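Call for testers: Wenari gripper and camera trial

Wadton is comparing two grippers and two wrist cameras on one simulated arm, and we'd love your help! You'll drive the arm from home through a simulated house in November. Any laptop will do, and beginners are very welcome.

Each run starts with finding your way about.

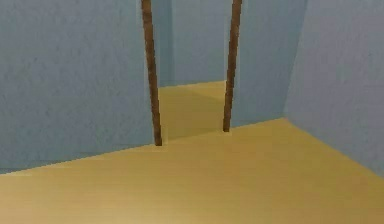 A doorway in the simulated house.

Once you reach a table, the fun begins. You'll try picking things up with each gripper, then tell us which felt steadier and where you got stuck.
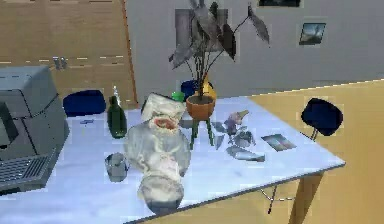 We want your gripes as much as your scores, so grumble away. The Skuken controller and the older Bratu one both get a turn, and you can swap between them whenever you like.

Some views are much harder to read than others, and we'd like your thoughts on those too.

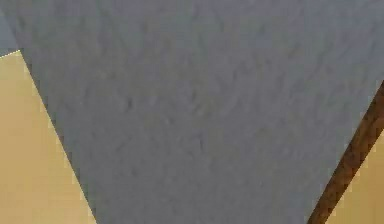
Grey surface at very close range.

Testers get 140 pounds for the full set of runs. Write to the Wenari desk at Wadton and say which evenings suit you.

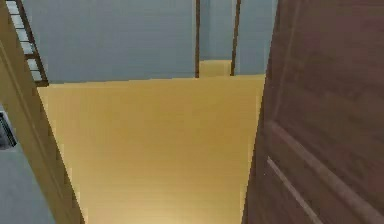
Comment from Bratufan: Count me in! Can left-handed people remap the Skuken buttons, or is the layout fixed?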